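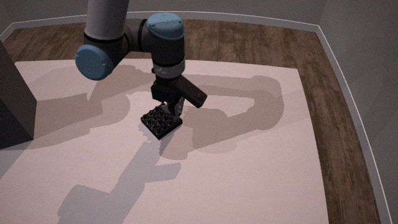 Changer de club en cours de saison : ma fille peut-elle jouer tout de suite avec sa nouvelle équipe ?

Posée dans : Sport amateur > Football féminin > Licences et mutations

Bonjour,

Nous déménageons à Buvville à la fin du mois pour le travail de ma femme. Ma fille a 16 ans, elle joue en U18 féminines depuis deux saisons, milieu de terrain, licence validée en septembre dans son club actuel. Le club de Buvville a une équipe dans la même catégorie et l'entraîneur est d'accord pour la prendre. Il reste cinq matchs de championnat plus la coupe Caldeira, qui est un tournoi local.

Je ne comprends pas bien ce qu'on peut faire à cette date. Au club actuel, on me dit que les mutations sont fermées et qu'il faut attendre l'été. À Buvville, on me dit que pour les jeunes il y a une exception en cas de déménagement. Sur le site du district je trouve un règlement de plusieurs dizaines de pages et je m'y perds.

Mes questions :
1. Est-ce qu'elle peut avoir une licence à Buvville avant la fin de la saison ?
2. Si oui, est-ce qu'elle peut jouer en championnat ou seulement en amical ?
3. Le club actuel peut-il refuser de la laisser partir ? La cotisation est payée en entier, mais elle a encore un survêtement et un sac du club.

Merci d'avance.

Jawad Naqvi
20 avril 2022

3 réponses

Réponse de Genalyn Tolentino (réponse retenue par l'auteur de la question)

Bonjour Jawad,

J'ai été secrétaire d'un club de district pendant six saisons et j'ai traité plusieurs dossiers de ce genre. Je réponds dans l'ordre, mais faites confirmer par le service des licences de votre ligue, les règlements particuliers changent d'une région à l'autre.

1. La licence. Il y a une période normale de changement de club, en début d'été, et une période dite hors période qui va jusqu'en hiver. En avril les deux sont passées. Pour les jeunes, il peut exister une possibilité en cas de changement de résidence de la famille, et c'est sans doute à cela que pense le club de Buvville. C'est lui qui fait la demande, pas vous. On vous demandera un justificatif de domicile à la nouvelle adresse (bail, contrat d'électricité) et souvent une copie du livret de famille. Une attestation sur l'honneur seule n'a jamais suffi chez nous.

2. Jouer en championnat. Avoir une licence et être qualifiée pour un match officiel, ce sont deux choses différentes. Beaucoup de districts fixent une date limite après laquelle une joueuse nouvellement enregistrée ne peut plus disputer la compétition en cours. Il faut lire le règlement du championnat U18 F — pas le règlement général — et chercher l'article sur la qualification des joueuses. Si la date est dépassée, elle pourra s'entraîner et faire des matchs amicaux une fois la licence enregistrée, rien de plus.

Attention aussi au cachet « mutation ». Le nombre de mutées sur une feuille de match est limité. Si l'équipe en a déjà plusieurs, l'entraîneur peut être d'accord aujourd'hui et se retrouver coincé le samedi. 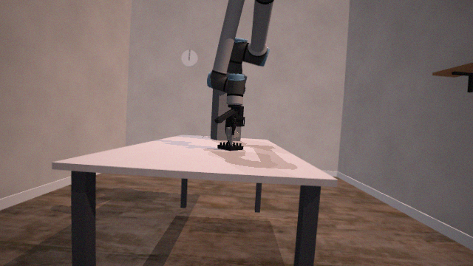 Et une joueuse alignée sans être qualifiée, c'est match perdu par pénalité si l'adversaire pose une réserve, plus une amende pour le club. Demandez donc un écrit au district avant le premier match, un simple mail suffit.

3. L'opposition du club quitté. Hors période, l'accord du club actuel est en général nécessaire et il se donne en ligne. Un club qui refuse doit avoir un motif, le plus courant étant une dette. La cotisation est payée, c'est bien. Rendez le survêtement et le sac avant la demande et faites signer un papier. J'ai vu un dossier bloqué trois semaines pour un jeu de chasubles.

Pour la coupe Caldeira, voyez directement avec l'organisateur. Les tournois locaux ont leur propre règlement.

Réponse de ornel_foot

Chez nous c'était non, point. Mon fils a attendu juillet. Il s'est entraîné avec l'équipe en attendant et le coach l'a pris à la rentrée.

Réponse de Grosen

Pas d'accord avec la réponse du dessus, ça dépend vraiment de l'âge et de la ligue. Ma nièce a changé en mars pour un déménagement et elle a joué deux matchs. C'était en U15 et à effectif réduit, je ne sais pas si c'est pareil en U18.

Pour l'entraînement sans licence au nouveau club : vérifiez l'assurance. Sa licence actuelle la couvre peut-être, mais demandez une autorisation écrite à son club — le nôtre l'exigeait.

Commentaire de Jawad Naqvi

Merci à tous. J'ai appelé le district. La date limite de qualification pour le championnat U18 F est passée, donc pas de match officiel. On va rendre le sac et le survêtement ce week-end et elle signera à Buvville cet été. Pour la coupe Caldeira j'attends la réponse des organisateurs.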